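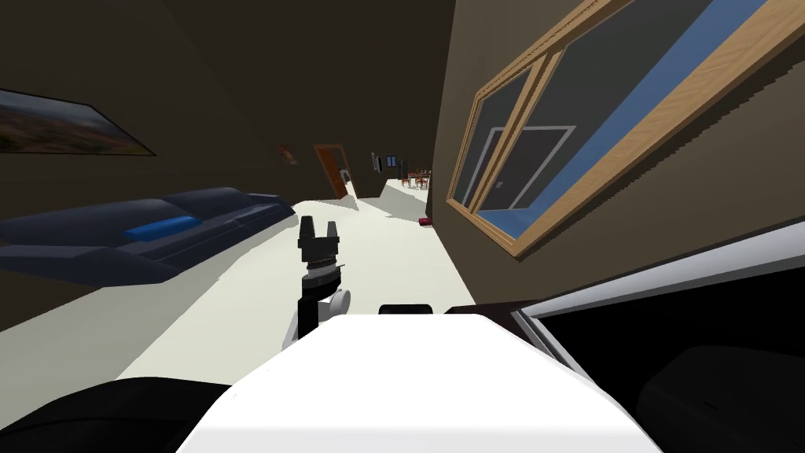
Session 2: Who Decided the Kitchen Was a Room?

Notes for Domestic Interiors, evening section. Instructor: Marichka Ostapchuk. Bring these back next time, preferably without soup on them.

Last session we left off with the hall, that large smoky space where everybody ate, slept, argued and kept the dog. Cooking happened there too, in many smaller houses, over a fire in the middle of the floor. The separate kitchen comes later, and it comes first to people who had somebody else to put in it.

Why move the cooking out?

Fire is the polite answer, and it was a real worry. Smell is the other one. A household with money wanted dinner to arrive as if by magic, and magic does not smell of boiled cabbage for three hours beforehand. Big houses put long passages between the stove and the table. The food got cold on the way, and everyone agreed not to mention it.

Smaller homes never had that choice. The stove was the heat, so the stove was where people sat. Keep this in mind when you read that the open-plan kitchen was a bold idea of the last century.

The Alton plans

You have 11 sheets in your packet, all floor plans from the Alton terraces. Fabrice Riviere redrew them from a set of originals that had been folded, unfolded and in one case used to level a table. On each sheet, mark:

– where the cooking was done
– where the washing up was done (often a different place)
– the shortest walk between the two, with a door in it if there is one

Most of you will find the scullery on the cold side of the house. One group last year decided it was a chapel. Please read the labels.

The fitted counter

Before counters, there was a table, and everything happened on it. Storage was a dresser, a shelf, or a nail in the wall. The nail has outlasted most of its rivals. Fitted cabinets promised to put every object behind a door, and within a generation people were hanging things up again so they could find them.

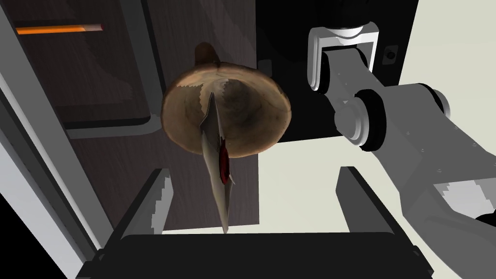
Board and knife. Old tools, even in a new kitchen.

Inna Koval's essay on the Mornthorpe houses is the main reading. It runs to 38 pages, and the good part starts on page 19, when she stops being fair to the architect. Read her on the serving hatch. Then read Yaryna Stelmakh's reply, which is shorter and much crosser.

For next time

Draw your own kitchen from memory, then go home and check it. Bring both versions. Everyone gets the door wrong.

Nadiia Onyshchenko has the spare packets. She would like the pencils back as well.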